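Progress report to Westia – gripper maintenance, Brenombridge
Period covered: September to date
Date of issue: 2024-01-08
Prepared by: Kipchumba Urio

1. Status
The hand-held grippers are in service and the maintenance plan agreed at the start of the grant is being followed. Logged use for the period stands at 2483 open-and-close cycles on the lead unit. Two faults were recorded, both mechanical, and both are closed.

2. Faults and repairs
Fault A: play at the finger pivots. The pivot screws on one linkage had backed off by a small amount, which let the finger tip wander when the jaw closed on thin items. The screws were removed, cleaned and refitted with a medium thread lock. The check is now made every 12 hours of use – the previous interval was 16 and proved too long.

Fault B: wear on the grip pads. Pads were losing texture at the leading edge first. Worn pads are now changed as a pair, and the seat is wiped with alcohol before the new pad goes on. A spare set is held with each unit. Chan has supplied replacements on time throughout.

3. Set-up procedure
The set-up sheet has been cut to four steps: inspect the pads, check the pivots for play, open the jaw to full travel, then close it and confirm that the pads meet square. Grestura has asked for the jaw to be left fully open for a short period before each session so that any drag in the linkage shows up early. This has been adopted.

4. Units in use

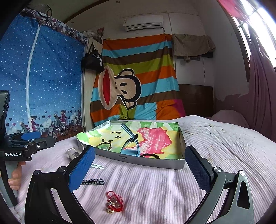
Tool Maintenance Section, Brenombridge

Small-item work puts the most demand on pad alignment. With the jaw wide, both blue textured pads and the triangular cutout in the linkage plate can be inspected without taking anything apart. The item set includes a red beaded bracelet, a patterned strap and a light blue watch strap. Flat straps are the harder case, as a pad sitting slightly out of square will push the strap along instead of lifting it.

5. Next period
– Fit new pads to the second unit.
– Trial a stiffer pivot washer on one finger only.
– Record closing force before and after each pad change.

Spending is within budget. No change to the grant terms is requested.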